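Plello Open Mic

The Plello Open Mic is a spoken-word and poetry evening held in the township of Furerwood, in the Bercombe district. It has run, with one or two gaps, on the second evening of most months, and its yearly high point is the October gathering, when readers travel in from right across the district and the evening tends to stretch on well past supper.

History

The night began in the back room of the old Plello tea rooms, from which it takes its name, with 11 readers and a borrowed lectern that wobbled whenever anyone turned a page. It moved to the Furerwood hall once the crowd outgrew the chairs, and the hall, with its lovely high ceiling and rather draughty side door, has been its home ever since. The largest audience on record is 173, at an October gathering devoted to poems about rivers.

Format

Readers put their names down at the door and are given enough time for two short poems or one longer one (the bell is rung gently, and often ignored). Ballads, haiku, comic verse and work in translation are all welcome, and first-time readers are traditionally placed just before the interval, when the room is at its friendliest.

Publications

A stapled anthology, Garba, takes its contents from the year's readings. The first issue held 34 poems and was printed in a run of 400 copies. Later issues added a section for young writers, which has become a favourite with many regular subscribers. 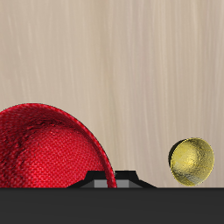
Red bowl against a pale wood-grain surface (computer rendering)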